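Life > Wardrobe > Denim

The second life of old jeans

Sunday morning, the table's clear down the middle, the cardboard's up at the back, and I'm sorting denim again. I love this job!
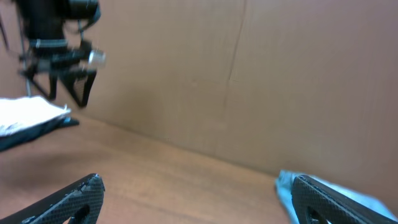 How often should you wash jeans you plan to pass on? Once, inside out, in cold water, then dry them on the line.

After that, lay them flat and get to know them -- the fades, the pocket stitching, the hems. My favourite pair came from the Nakumthorpe market for $2, and nearly 33 wears later I'm still fond of that colour.
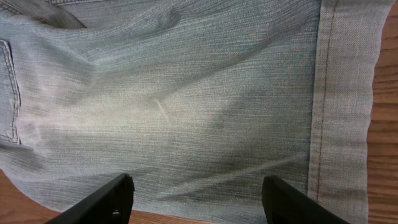

Smooth from the waist down with your palms, then fold leg over leg. Orange thread on a pale hem gets me every time.

Comments
"Did my whole cupboard after reading this!"
"Cold wash, always. Mum was right."

More stories
Balogh's button tin
100 ways with a worn-out shirt
Mending by the sea in Povavia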